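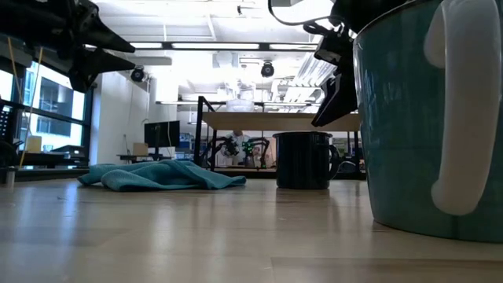
Tea stains in mugs, what do you use?

Posted by vy_lam, 02/10/2021

Hello all. I moved to Vinemgate in March and I drink black tea all day. After a few months my mugs have a brown ring inside which the dish soap does not remove. My mother used salt and half a lemon. I tried it and my arm got tired before the stain did. What do you use, please? I prefer something I can buy in a normal store.

Tamero45
Baking soda. Two teaspoons, a little water so it becomes a paste, rub with your fingers, rinse. I have done this for 11 years.

widurero
I don't agree with baking soda for every mug. If the glaze is old it can already have small scratches, and then the rubbing makes it worse. Denture tablets are better. One tablet, hot water, leave it overnight.

Tamero45
Baking soda is softer than glaze. It will not scratch anything. The green side of the sponge will, and I think people blame the wrong thing.

vy_lam
Thank you both. I did the paste this morning on the biggest one. Most of the ring is gone, but there is still a line near the handle side. Maybe I was not patient enough.

thinh_luu
Vy, is your water hard? When I lived in that area the kettle was white inside after one week. Tea sticks to the lime, so first you must take off the lime. Warm vinegar, 45 minutes, then the baking soda. Not together — they only make foam and cancel each other.

widurero
Thịnh is right about the vinegar, but please don't put it on mugs with gold decoration. I lost a nice one like this.

từ_tea
Why do you clean it at all? My grandfather never washed his pot inside and said the tea was better for it.

Tamero45
A clay pot, yes. A glazed mug, no. The glaze does not absorb anything, it is only old tea.

từ_tea
Maybe. I still like the ring.

vy_lam
My kettle is very white, so I think it is the water. I will try the vinegar tonight and write here again tomorrow.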